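Trornell Family Help Forum
Category: Home Routines and School Transitions

Helping a younger child start school while an older one changes schools

Posted by Dirnel
Member, 4 posts

Our younger daughter will enter kindergarten in August, and her brother will move to a different school for fifth grade at the same time. Until now both children have been on one schedule. From August there will be two drop-off times, two sets of forms and two school calendars, and the buildings are on opposite sides of town. My husband leaves for work before the children are awake.

I would be grateful for advice on two matters. The first is how other households have arranged the mornings when the start times are close together. The second is how to give the older child a fair share of attention when most relatives are asking only about the first day of kindergarten. He has not complained, but he has become quiet when the subject comes up.

Replies

Glenys Ruawai
Forum moderator, 477 replies

Thank you for writing. Many families meet this situation, and it is sensible to plan before the summer is over.

With regard to the mornings, I would recommend that you write to both school offices now and request the earliest time at which a child may be on the grounds. The published start time and the supervised arrival time are often different, and the gap may be enough to solve the problem. If it is not, ask whether before-school care may be booked for single days. Some schools permit this and do not advertise it.
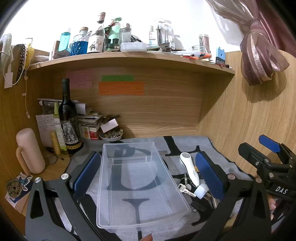 Preparation on the previous evening will do more for you than an earlier alarm. Clothing should be chosen, lunches packed as far as they can be, and any signed forms returned to the correct bag before bedtime. In a household with two schools, the papers are easily confused, so I suggest one folder color for each child. The small items that adults need on the way out should also have a fixed place. A clear plastic box without a lid is suitable, with the keys and any charger or plug adapter put in it every night instead of being left on the rug beside it. The children should understand that nothing is borrowed from the box after supper.

On your second matter, I would set aside a separate occasion for your son. He is also starting at a new school, and his change may be the harder one, as he is leaving friends behind. Visit his building with him alone, walk the route from the gate to his classroom if the office will allow it, and let him decide whether he wishes to talk about it. You may also ask the grandparents, privately, to inquire about fifth grade first when they telephone.

Please note that the forum's guide to school transitions, which has been read nearly 1,000 times, contains a sample letter to a school office.

Gandetti
Member

We did the older one first, always. The little one just came along in the car with toast. It was fine by October.

Sarıgül
Member, 446 replies

I agree with most of the moderator's advice, but I would be cautious about before-school care in the first weeks. Our son was tired enough after a full day of kindergarten, and the additional hour in the morning made the afternoons very difficult. We found another family on our street with a child at the older one's school and shared the driving. They took the mornings and I collected both children in the afternoon.

I would also practice the full morning routine at least twice before the first day, including the drive. Our own estimate was wrong by a considerable margin – the left turn near the second school could not be made at that hour, and we had to approach from the other direction.

As for the relatives, we took a first-day photograph of each child separately and sent the older one's first. He noticed.

Dirnel
Member

Thank you all. I have written to both offices and will report back when they reply. The left turn is a point I had not considered, and I believe we have a similar one near the kindergarten.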